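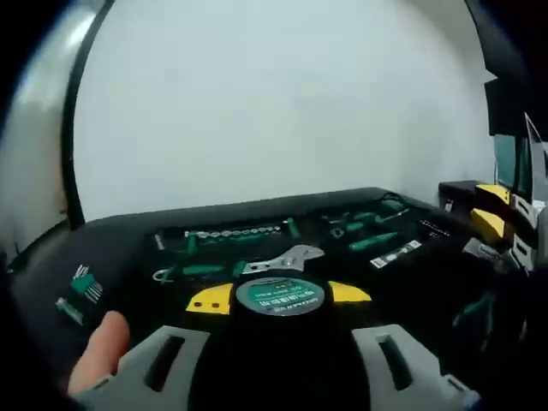
Home | Kitchen | Workshop | Storage | Small Repairs | Contact

Keeping a molded tool case in good order

May 9, 2024

Many people buy their first tools as a set in a case, the kind where each tool has its own shape cut in the foam or pressed in the plastic. I bought mine when I moved to the apartment on Nugroho Street, and I still use it for most repairs. In my workshop I have also a big cabinet, but for a loose door handle I don't go to the cabinet, I take the case.

In the time I have kept this page I received many letters about such cases. The lid does not close, the sockets fall out, the foam has a bad smell. I collect here what I have learned, for your case and for mine.

Before the first use

Open the new case flat on a table and look at it for a few minutes before you take anything out. Take a photo with your phone. The places for the tools seem obvious on the first day, but after a month, when four tools are lying on the floor next to the washing machine, you will not remember if the long screwdriver lies with the handle left or right. I print this photo small and tape it inside the lid. If the lid is padded, tape does not hold well on the foam, so put the photo in a thin plastic sleeve and fix it with two pins.

New tools often have a film of oil. Wipe them with a dry cotton cloth. Do not wash it off with dish soap, it protects the metal during transport and a little of it should stay. Only the handles should be really clean, a handle with oil turns in your hand.

The row of sockets

Sockets are the first thing that gets lost. In a good case they stand in a line from small to large, and this line is your control. When there is a gap, you see it at once. Please don't change the order, even if you use one socket much more than the others.

If you can't read the size on the side of the socket, rub a white wax pencil over the numbers and wipe the surface clean with your thumb. The wax stays in the numbers. It works with white correction fluid too, but this is slower and you need a little alcohol to clean around. On chrome I do it once a year, in July, when I do all the cleaning of the workshop.

Try the socket on the bolt by hand before you put the ratchet on it. It should go on without force and it should not wobble. One that wobbles will round the corners of the bolt, and then you have a second repair. Inch and metric sizes are sometimes very near to each other, and this is the usual reason when a socket "almost" fits.

When a socket sits too tight in the foam and you pull out half of the foam with it, put a little talcum powder in the hole. When it is too loose, glue a narrow strip of felt on the inside of the hole. Cut the felt shorter than you think.

The ratchet

Listen to it. A healthy ratchet makes a small, regular click. If it clicks sometimes and slips sometimes, there is dirt inside or the oil has become thick. Many ratchets have a round plate with screws on the head, and you can open them. Do this over a white towel, there is a spring inside and a very small ball, and both like to travel. Clean with a brush, put one drop of light oil, close. Grease is too heavy for the small ones.

Don't put a pipe on the ratchet handle to get more force. For a bolt that doesn't want to move, use a longer tool with a fixed head, and penetrating oil, and wait. I use the one from Pivard which the hardware store near me has, but any brand will do. Put it on in the evening and try again in the morning.

The adjustable wrench

This is the tool which is most often used wrong. Three things help.

Close the jaw on the nut completely, then move the wrench a little and close it again. There is nearly always a small rest of play after the first time.

Turn it so that the force goes to the fixed jaw. The movable jaw is the weaker one, it should be on the side to which you are turning.

Put it back clean. The small worm screw collects sand and old paint, and after this it runs hard. An old toothbrush and one drop of oil are enough.

Before you lay it away, close the jaw most of the way. If the jaw stands wide open, the wrench may not lie deep in its place, and the lid presses on it. I had once a case with a lid bent for this reason, and I blamed the hinge for a long time.

On chrome faucets, lay a piece of leather or thick cloth between the jaw and the nut. Paper is too thin.

Screwdrivers

The handles in a set have often two materials, a hard one and a soft one for the grip. The soft one becomes sticky after some years, especially if the case stands near a heater. Rub it with a cloth and a little rubbing alcohol, then with a damp cloth, then let it dry in the open air before the case is closed. If it is sticky again after a week, the rubber is coming to its end. You can wrap it with tennis grip tape and use it many years more, but then it will probably not fit in its foam place anymore.

Use a screwdriver as a screwdriver. For opening paint cans keep an old one outside of the case - I have mine on a nail near the shelf with the paint. A tip that is bent or rounded will slip out of the screw and damage it.

When all handles in a set have the same colors, it is easy to take the wrong one. I put a ring of colored tape near the end of the handle: red for Phillips, white for flat. It looks not so nice but it saves time, particularly if you are under a sink with one arm.

The foam

Dust and small metal pieces gather in the corners of the recesses. Once or twice in a year take everything out and vacuum the foam with the soft brush. Don't hold the nozzle directly on it, old foam can tear.

For stains of oil, press with a paper towel and don't rub. Then a cloth with warm water and a drop of dish soap, wrung out very well. Leave the case open for a day. If you close it with damp foam you make a small rust room for your tools, and I speak from experience here.

A bag of silica gel, like they come in shoe boxes, can live in any free corner of the case. Those bags become full with time. Change them when you do the yearly cleaning.

If the foam is breaking, you don't need a new case. Buy a sheet of closed-cell foam in the thickness of the old one, lay the tools on it, draw around them with a chalk pencil and cut with a sharp utility knife. Cut a finger hole next to each tool, or you will not get it out again. Under the cut sheet goes a thin second sheet as the floor. If this floor is in a bright color you see any empty place from the other side of the room. The sheet from Tuvar can be cut without crumbs, I was satisfied with it.

Where to keep it

Keep the case flat or standing on the side with the hinges, never on the side with the latches. A dry closet is better than the garage, and the garage is better than the balcony. In the trunk of a car the temperature changes all the time and water comes on the cold metal, so if you must have tools in the car, take the older ones and check them often.

Do not put other things in. A tape, a few wall plugs, a battery, a half candle - I have found all of this in my own case. Everything loose moves when you carry it, and it stops the lid from closing. For small parts I have a Daria box with dividers which stands beside the case on the same shelf.

After the work

My rule is that the case stays open next to me for the whole job, and every tool goes back in its place when my hand is finished with it, also if I think I need it again soon. Before I close the lid I look along the sockets, then over the big recesses, then on the floor. If a place is empty I search now and not tomorrow. Under the cabinet, on top of the refrigerator and in the pocket of my apron are the places where I find most things.

If the latch doesn't snap easily, don't push. Open again, something is lying wrong.

Related tips

How to remove a stripped screw
Cleaning rust from pliers
A shelf for paint cans behind the door
Which oil for which hinge
Sharpening a utility knife - is it worth it?
Storing extension cords without knots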